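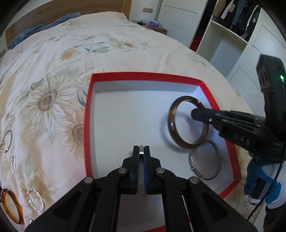 So, the bangle write-up is finally done and I said I'd do a thread for people who don't fancy the full thing. Get a tea, it's a longish one.

Quick background. Ornemlow is our little project on teaching robots to pick up jewellery. We collect the demos by hand, with a gripper in each fist, at home, on whatever surface is going. No robot needed until the very end.

Why bangles? Because a bangle is mostly hole! You can pinch the band, or you can poke a fingertip through the middle and hook it from inside. People swap between the two without thinking. Our first policy (Kimano) only ever pinched.

And when two of them overlap in a box, like a glossy brown one tilted up over a thin silver one, pinching is miserable. You go for one and drag the other along with it.

Dougal Rankin's idea back in April was dead simple: stop telling people how to grasp. Our old instructions said "pinch the band". We binned that line and just said "get them out of the box one at a time".

We recorded 805 demos the new way and trained Miranda on them. Same network as Kimano, same training time, only the instructions to the humans had changed.

Then 50 trials each on the real arm, two overlapping bangles in a box. Kimano dragged the second bangle along in 17 of them. Miranda did it in 2. I made Ailsa Dunbar recheck the videos as I didn't believe it.

My favourite bit — Miranda hooks when the bangle is tipped up and pinches when it's lying flat. We never labelled that anywhere. It's all just sitting in the demos.

Caveats, before someone shouts at me. One box, one arm, one lab. Rings are still hopeless, the twisted ones especially. And clear plastic bangles confuse the depth estimate something rotten.

Someone asked if using both hands matters. We think so, a bit — but we haven't run the one-handed version properly, so I'm not putting a number on it.

The demos are going up under the name Bidis once Ailsa has finished tidying the file names (mine, sorry Ailsa). Instructions sheet included, both versions, so you can try the comparison yourselves.

Next up is necklaces. Send biscuits.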